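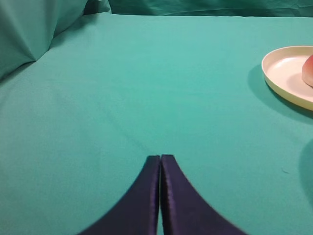
手首カメラの取り付け角度を、またやり直しました。先月のRakena通信で「もうこれで決まりです」と書いたばかりなのに、すみません、決まっていませんでした! うちのアーム(Pestineと呼んでいる、例の自作機です)は手首の先に小さなカメラを載せているんですが、前の角度だと指の付け根ばかりが大きく映って、肝心の先っぽがほとんど見えなかったんですよね。いまは画面の下のまんなかに二本の指先がすっと立って、ほとんどくっつきそうなすき間から布の色が細くのぞく。この細いすき間が見えるかどうかで、位置合わせのやりやすさがまるで違うんです。右上の隅にはお皿の縁もちゃんと入ってくるので、次にどっちへ動かせばいいか見当がつく。ブラケットの穴をやすりで広げただけの改造なんですけど、自分ではかなり気に入っています。

ちなみにブラケットは、共同工房Kosmontのプリンターで出しました。最初の一個は夜中に家で図面を引いたせいか左右が逆で、持っていったネジがどこにも入らない。二個目は穴がきつい。三個目でようやく入ったと思ったら、こんどはケーブルのコネクターが関節のカバーに当たる。結局ケーブルのほうを305ミリのものに替えて、手首をぐるっと回り込ませて逃がしました。見た目はちょっともじゃもじゃしています。結束バンドで押さえてあるのですが、きつく締めすぎるとひねったときに突っ張るので、指が一本入るくらいのゆるさにしておくのがいまの落としどころです。

布の話も少し。机の上と背景を両方とも緑系にしたのは、前に木目の机でやっていたとき、色で物を見つける処理が木目にいちいち引っかかったからです。手芸店でいちばん安い無地を買ってきて、後ろは吊っただけ。アイロンはかけていません(かけようとは思ったんですよ、ほんとに)。なので後ろの布はご覧のとおりしわだらけです。机のほうは引っぱって敷いたおかげで、わりと平らになりました。

もう一台のカメラは横に据えたままにしてあります。手首のほうは近すぎて全体がわからないし、横のほうは遠くて指先がわからない。両方の画面を並べておくと、首をあっちへこっちへ振らなくて済むのでとても楽です。同じものが片方では右上に、もう片方では左奥に映るので、最初は頭がこんがらがりますけど、ひと晩もいじっていれば慣れます。 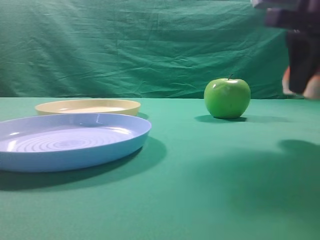 影が思ったより大きい件

横のカメラで見ていて気になりだしたのが、影です。照明が左の上のほうから来ているので、青いお皿の影は右手前に流れるし、アームが降りてくると机の右側にぼんやりした大きな影がかかる。人間の目なら「ああ影だな」で終わるんですが、うちの色判定はあまり賢くないので、緑の布が暗くなったところを、たまに「なにかある」と言い張るんです。一度など、影のまんなかを一生懸命つかもうとして、指が布をつまんでしまいました。背景ごとずるずる引っぱってきたので、あわてて停止ボタンを押しましたよ。

そして青りんご。緑の布に青りんごを置くなんて、と思われるでしょう。わたしも最初は避けていました。でも赤い物ばかりで調整していると、赤い物しか拾えない機械になってしまうんですよね。布と近い色のものを置いてみると、しきい値の甘いところがよくわかります。りんごの左上にぽつんと白く光っているところ、あそこもくせ者で、そこだけ別の物だと思われることがありました。いまは小さすぎる白い点は無視する、という乱暴な決まりを入れてしのいでいます。乱暴ですけど、効いています。

制御基板のTullierのほうは、今回はほとんど触っていません。変えたのは、降りるときの速度をゆっくりにしたことだけ。前は勢いよくすとんと降りていたので、止まったあとに手首がぷるぷる震えて、カメラの画面まで一緒に揺れていたんです。いまは布の上およそ50ミリのところで一度減速して、そこからそろそろと降ります。見ているとじれったい。お茶が飲めます。でも画面の揺れがだいぶおさまったので、しばらくはこの速度でいくつもりです。

お皿を二枚にした理由も書いておきますね。置き場所を選ぶ動作がやりたかったんです。一枚だと「お皿に置く」で終わってしまうけれど、二枚あると「どっちのお皿?」になる。たったそれだけのことなのに、プログラムのほうはずいぶん長くなりました。青いほうは底に輪っかの模様が入っていて、光り方もつやつやしているので、手前に置くと縁のところで輪郭がとぎれがちです。クリーム色のほうが素直。ただ横のカメラから見ると青いお皿の後ろに半分隠れてしまうので、置き場所をもう少しずらしたほうがいいのかもしれません。そのあたりはまだ悩んでいます。

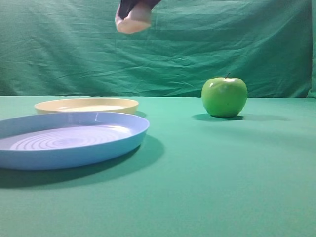

上から下がるグリッパーと、右手の青りんご

さて、指そのものの話です。前の指は内側がつるつるで、丸いものをつかむと、きゅっと上に逃げられていました。石けんをつかもうとしているみたいで、横で見ていて思わず自分の手が出そうになるやつです。そこで内側の面をまっすぐ立てて、挟んだときにちゃんと平行に当たるように削り直しました。削っては付け、付けては外し。取り付けは4ミリのネジなんですが、何度も抜き差ししたせいで頭をひとつなめてしまい、外すのに夕方までかかりました。予備は多めに買っておくべきですね……。

閉じる力の加減は、いまのところ勘です。数字はTullierの設定画面に149と入れてあります。単位のある数字ではないので、みなさんの機械でそのまま使っても意味はないと思いますけど、自分用の覚え書きとしてここに書いておきます(紙のメモはかならずなくすので)。これより上げるとモーターがうなりだして、下げると持ち上げる途中でずり落ちる。つかむ物が変わればまた変わるはずなので、そのうち表にしようと思いつつ、まだ一行も書いていません。

つかむ練習にいちばん使っているのは、赤いボールです。表面に細かいしわみたいなでこぼこがあって、たぶん指の引っかかりにもいいほう。お皿の中だと縁が壁になってくれるので、転がってもそんなに遠くへ行かないのも助かります。布の上でやっていたころは、逃げたボールを机の下まで追いかけるのがわたしの主な仕事でした。

お皿の中で挟みにいくときは、左右の指の間にボールがうまく入っているかを手首カメラで見ます。どちらかの指に寄ったまま閉じると、片側がボールを押して、お皿の中でくるっと転がってしまう。なので閉じる前に一度止めて、左のすき間と右のすき間を見比べ、必要ならほんの少しだけ横にずらしてから閉じる。いまはこの見比べを人間がやっています。ここを機械にまかせられたらずいぶん気持ちいいだろうなあ、と思いながら矢印キーをこつこつ叩いています。

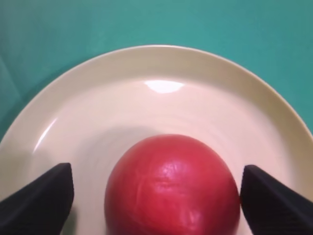
前号を読んで、という感想もいただきました。つかむ前に指を少し開きぎみにして、触れたところから戻すように閉じると転がりにくいですよ、とのこと。それから、カメラを二台とも同じUSBハブにつないでいるなら、片方を別の口に分けたほうが画面の遅れが減るかもしれない、とも書いてありました。

はい、同じハブにつないでいました! さっそく分けてみたのですが、工房の机の裏は差し込み口がとても遠くて、延長ケーブルを探すところからでした。遅れは、なんとなく減ったような気がする、という段階です。ちゃんと測るのは次にKosmontへ行ったときに。指を開きぎみにするほうも、設定をひとつ増やせばできそうなので、こちらは家で書いてから持っていきます。

次号では、影に引っかからない色判定のことを書けたらと思っています。白い紙を丸めて照明の前にかざす、という雑な方法を試しかけているところです。不要になった乳白色のアクリル板や、シェードの使えそうなランプをお持ちの方がいらしたら、このメールにそのまま返信してください。多少の傷は大丈夫です。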